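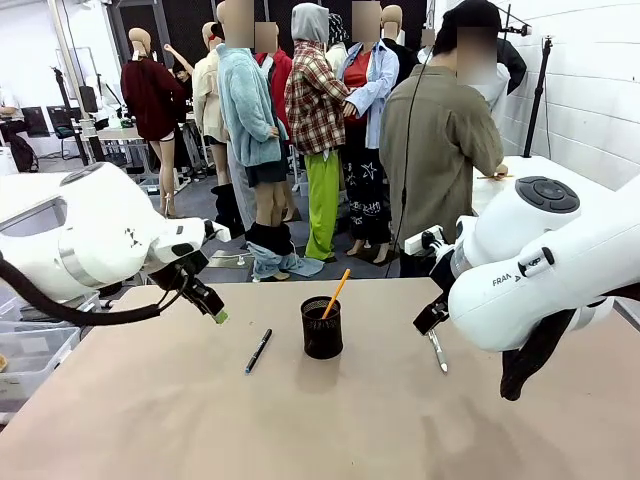 El lápiz que tardé un verano en soltar

Llevo la mitad de mi vida laboral metiendo cosas en botes. Lápices, rotuladores, bolígrafos de propaganda, lo que mande el pedido. En Grirnorham preparamos juegos de escritorio para escaparates y oficinas, y cuando entré pensaba que aquello sería un trabajo de paso (ja). Así que, cuando en primavera nos anunciaron que el puesto de llenado lo iban a compartir con nosotros dos brazos robóticos, me tocó a mí escribir sobre el asunto para la revista, supongo que por ser la que más protestó en la reunión.

El proyecto se llama Kun, y el taller donde se prueba está al fondo, pegado a los maniquíes de la sección de moda. La mesa es marrón claro, el bote es de rejilla negra y la tarea suena ridícula de tan sencilla: coger un lápiz, levantarlo, meterlo. Yo lo hago mientras pienso en la cena. Pues bien, explicarle a alguien cómo lo hago me costó semanas. ¿En qué momento giro la muñeca? ¿Lo agarro por el medio o por la goma? Ni idea, oye, ¡yo lo cojo y ya está!

Lo bonito fue descubrir que en el turno cada una tenía su manera. Una compañera entra siempre por el borde de atrás, otra deja caer el lápiz desde arriba y acierta, y yo por lo visto empujo un poco los que ya están dentro para hacer sitio. Los técnicos de Worard, que son quienes montan el sistema, tomaban notas como si fuéramos pianistas. Me dio vergüenza y un poco de orgullo, las dos cosas a la vez.
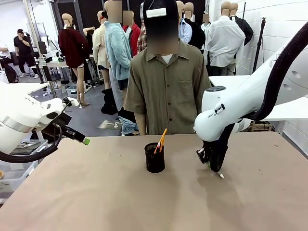

¿Se va a quedar alguien sin trabajo por culpa de los brazos?
De momento la empresa se ha comprometido por escrito a mantener la plantilla del taller, y las 2 personas que llevaban el llenado pasan a preparar, vigilar y corregir las tandas.

La respuesta oficial es esa y yo la copio tal cual. La mía es más larga. Me alegro de perder de vista los pedidos gordos, la verdad. En el último antes del verano salieron 3.323 lápices y acabé con el pulgar que no podía abrir ni un yogur. Pero también me da un poco de pena, porque en esa mesa se hablaba muchísimo, y vigilar una máquina es un trabajo bastante más callado. Te pones de pie detrás de la mesa, miras, esperas, y si algo se tuerce intervienes. Lo de esperar se me da fatal.

Han cambiado también los horarios. Antes corríamos los viernes para cerrar la semana, y ahora las tandas son de 500 juegos y se reparten de otra manera, con descansos de verdad entre una y otra. La espalda lo nota. Y hay una casilla nueva en el parte donde apuntamos los fallos con nuestras palabras, así que ya existe en el archivo de la empresa la expresión «se ha puesto tonto con el rotulador», escrita por una servidora.

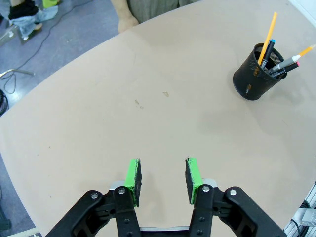 Lápices y rotuladores conviven en el bote de rejilla, a un paso de la pinza.

Los rotuladores, por cierto, tienen su miga. Un lápiz es casi igual de un extremo a otro, pero un rotulador tiene capuchón, y cada capuchón pesa y resbala a su modo. Yo eso lo sabía con los dedos y no lo había dicho nunca en voz alta. Cuando lo comenté en una reunión se hizo un silencio, y a la semana siguiente me pidieron que ordenara yo el material de prueba de fácil a difícil. Llevo 841 piezas clasificadas en cajones y tengo opiniones muy firmes sobre los bolígrafos con clip.

Eso es lo que más me ha cambiado el día a día: que me preguntan. En la otra nave, la de Virnerent, empezaron sin contar con la gente de la mesa y allí las compañeras están bastante más quemadas. Hablé con ellas por teléfono y me dijeron que se enteraron del cambio cuando vieron las cajas en el pasillo. Yo en su lugar también estaría de uñas.
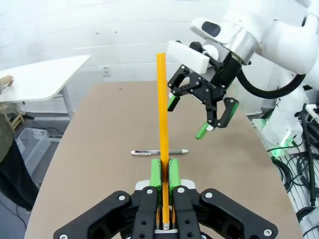 Grirnorham · Equipo de Taller y Preparación de Pedidos

Quedan cosas por arreglar. La formación se nos ha quedado corta, y la que hay está pensada para quien ya se maneja con programas; a mí la primera pantalla me pareció el panel de un avión. Hemos pedido sesiones en la propia mesa, con las piezas delante, y que las dé alguien que haya llenado botes alguna vez. También está pendiente lo del sueldo, porque si ahora enseñamos, clasificamos y supervisamos, digo yo que la categoría tendrá que moverse. Nos han dicho que en septiembre se habla. Yo ya tengo la lista hecha, con su letra grande y sus subrayados, y la pienso llevar impresa.

Mientras tanto, sigo haciendo a mano los encargos pequeños, los de colores raros y los que llevan el lápiz en un orden concreto. Pongo la radio bajita y, si hay suerte, alguna compañera se acerca a charlar entre tanda y tanda.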